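Search this diary
Type a word and press enter

June, day two on the table

Started at 7:40. Lorraine McKinnon had already switched the arms on and was reading through the notes from yesterday, which were mine and not very clear. I had written "box drifts, fix" and nothing else. I explained what I meant: every time a gripper bumps the cardboard box, it slides a little away from the dish rack, and by the tenth run the starting position is no longer the one we agreed on.

The job this month is the rack task. One of us drives both arms by remote control from the two leader handles, takes a thing out of the box, and stands it in a slot of the rack. The arms record what we do. Trirneo wants 2000 good runs by the end of the month, and the count when I sat down this morning was 871. Lorraine thinks we will make it. I think we will if the left handle holds up.

Morning

I drove first. The first runs were poor because I was stiff and kept closing the grippers too early. Lorraine watches the screen and marks each run keep or drop, and she dropped four in a row before I had my coffee. She was right about all of them. In one I paused in mid-air for a long time while I thought about which slot to use, and a pause like that gets learned along with everything else.

What helped was deciding on the slot before pressing the pedal. I said it out loud, "third from the near end," and then moved. After that my runs were shorter and looked more alike. Yara Abou Jaoude came by from the Takitz side of the building and said they had the same trouble with their folding task, and that their drivers now say the whole plan aloud before each run. I told her we would try it for the afternoon.

She also asked if we were guiding the arms by hand at all. We did that in the first week. You hold the wrist and walk the arm through the motion, and it is easy to learn, but your own hands end up in the camera view and you can only really manage one arm. For the rack we need both. We still use it to set the home pose, which I did again today after the left arm came back a little low.

Reset and lunch

We stopped at noon to reset the table. I pulled the cloth flatter at the back, pushed the box up against the rack again, and put the arms at their start. The tape was out for the box. We settled on the double-sided for underneath and the duct tape as a backup if it lets go. The glue gun stayed by the wall. I do not want glue on that cloth. 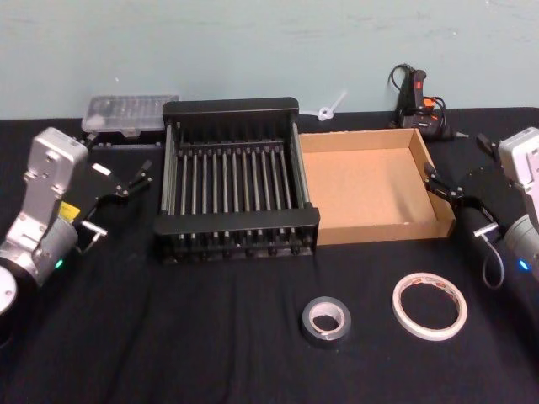

Afternoon

Lorraine drove from one o'clock. She is smoother than I am, mainly on the right arm. She comes in beside the box wall without touching it, and I still tend to catch it with a finger. I marked runs for her and found it harder than driving. After an hour they all look the same and I have to make myself watch the last second of each one, when the gripper opens. If it opens while the thing is still leaning, it is a drop, even if it stays up.

We tried saying the plan aloud. It felt silly for ten minutes and then I stopped noticing. Her dropped runs went down. I did not work out by how much.

At 3:15 the left handle lost its zero. The arm did not jump, it just sat slightly turned from where her hand was. We stopped, ran the calibration from the Srour manual, and lost half an hour. The manual has the steps for 2 handles in one list and you have to guess which lines belong to which. I have written our own version on a card and left it by the keyboard.

Playback

Before closing I ran the model that was trained on last week's set, the one with 472 runs. It reached for the box well enough and got hold of the thing on the second try. Then it went to the rack and stopped just over the slots and waited there. Lorraine said, "That's you." It was. It was my pause from the first week, copied very closely. I have asked for those runs to be taken out before the next training.

For tomorrow: check the box has not moved overnight. Drive in turns of 40 minutes, no longer. Start some runs from the far slots, we have too many near the front. Ask Gelell about a spare left handle and whether it can get here before the end of the month. Bring the other chair back from the meeting room.

Home at 6:20. My wrists are sore.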